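Home | Files | Word lists | Changelog | Comments

Clemeo: a word list for spelling games

Clemeo is a plain text list of 4000 everyday English words, sorted by length and marked for how hard they are to spell. I started it for the Sirnside library games evening and it has grown far beyond that — hooray! British spellings throughout, so "colour" and "plough" are in.

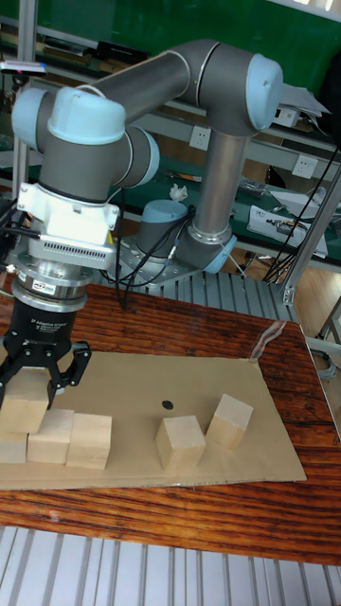
What's in the files

- words.txt: one word per line, lower case
- hard.txt: the 286 words that trip people up most (I love this one, "rhythm" still gets me)
- pairs.txt: sound-alikes such as "stair" and "stare"

Place names are left out, and so is anything with an apostrophe. Version 2 went up in June and mends 23 wrong difficulty marks, nearly all of them in the seven-letter words. Have a go with pairs.txt read aloud — it makes a brilliant round!

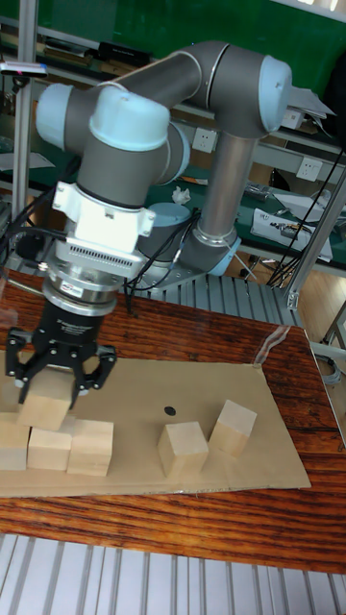 Comments

Surdu: Is "practise" in as well as "practice"? My lot argue over it every week.

Grasteck: Both are in pairs.txt, near the bottom. Could we have a list of silent letters next?

Surdu: Yes please, starting with "gnome".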